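Green colander: dry it by hand or leave it out?

Foltness Kitchen Talk > Small Spaces

raili_k
OK so I've been trying to get everything I use for breakfast living on one white table next to the toaster oven.

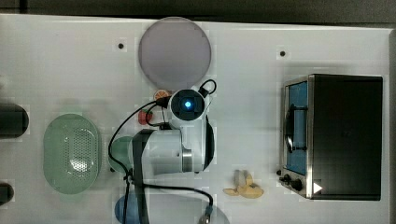

The plan is plate at the back, colander on the left, fruit wherever it lands. My problem is the colander. It's the light green oval one, pretty shallow, and I love it for strawberries, but when I rinse and set it straight down I get a puddle that creeps under everything. Do you all dry yours or just park it on a towel? The table is 33 inches deep so I can't fit a dish rack too.

Arvo Lehtinen
Towel. Fold it in half, colander on top, done. I've done it that way since college.

pandalby538
Towels under a colander get gross by the second day, sorry Arvo. Give it three good shakes over the sink and hang it on a hook. Mine lives on the side of the fridge.

Arvo Lehtinen
I do own more than one towel.

sunitaq
I'd worry more about the toaster oven! Raili, how much room do you leave around it? I had mine jammed up against a bread box (an old Keskinen one, from my aunt) and the side of the box went all brown and bubbly. Now I keep a hand's width clear and nothing on top, ever. Also I'd move that big plate into a cupboard, it takes up so much space for something you use once a day.

raili_k
The plate stays, lol. It's such a nice color, kind of a lavender gray, and I cut oranges right on it. Good point on the oven though, I'll measure tonight.

ville_h
Disagree about the plate too. A big flat plate catches all the drips if you slice citrus on it, and then you don't need a cutting board out. For the colander, try setting it on a shallow tray. I found one at the Warton outlet that's just a bit bigger all around.

pandalby538
A tray is one more thing on the table.

ville_h
It's a tray, it goes under the other thing.

raili_k
Going to try the hook first and the tray if the hook falls off (my walls are terrible, nothing sticks). Does anyone know if the stick-on kind holds up to steam?

sunitaq
Mine lasted until December and then dropped in the middle of the night. Get the screw-in ones.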